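Hokerden cloth handling demos, data card
Maintained by Shahla Kiani. Last edited 2025-01-25.
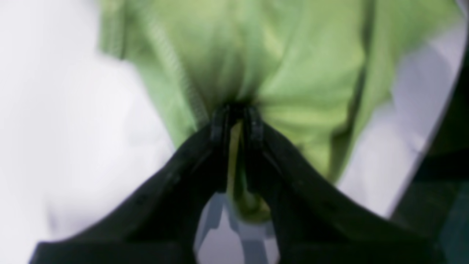

What this is
A set of 1000 recorded demonstrations of a two-finger gripper picking up and folding cloth. A person drove the arm by remote control for 771 of them. The rest were taught by hand, with the operator holding the arm and moving it through the task. All were recorded at the Herkatthorpe bench with the wrist camera running.

What it is not
Proof that a robot can fold laundry. A person made every decision in these recordings. If you train on them and your arm folds one shirt on your own table, please try a different shirt on a different table before you write to us.

How the demos were made
Most of the remote sessions were driven by Simin Ghaffari using the Patwary hand controller. The operator could see the bench directly, and the policy you train will not. We think this matters more than the papers admit. Ghaffari often corrected a grip before the camera view gave any reason to, so some actions in the logs have no visible cause.
In the hand-taught demos the operator's fingers sometimes show up in the wrist view. We left those in. Filter on hand_visible if you don't want them.

Labels
The success flag was set by the same person who drove the arm. Shahla rechecked 251 episodes and changed the flag on 9. You can call that a low error rate. I would want a second person who had never met the first.
"Grasp" means the fingers closed with cloth between them. It says nothing about how many layers they caught. Pinches near a seam are the worst for this, and from the wrist view alone I often can't tell either.

Known problems
Force readings are missing from the July sessions. The logs contain zeros there, which are not real zeros.
The Paltex gripper driver reports finger width late by up to 9 frames. We did not correct for it.
Pauses were kept. Some are the operator thinking, some are the link dropping out, and the logs don't say which.

Splits
None supplied. A random split by episode puts the same garment on both sides and will flatter your numbers. Split by garment_id.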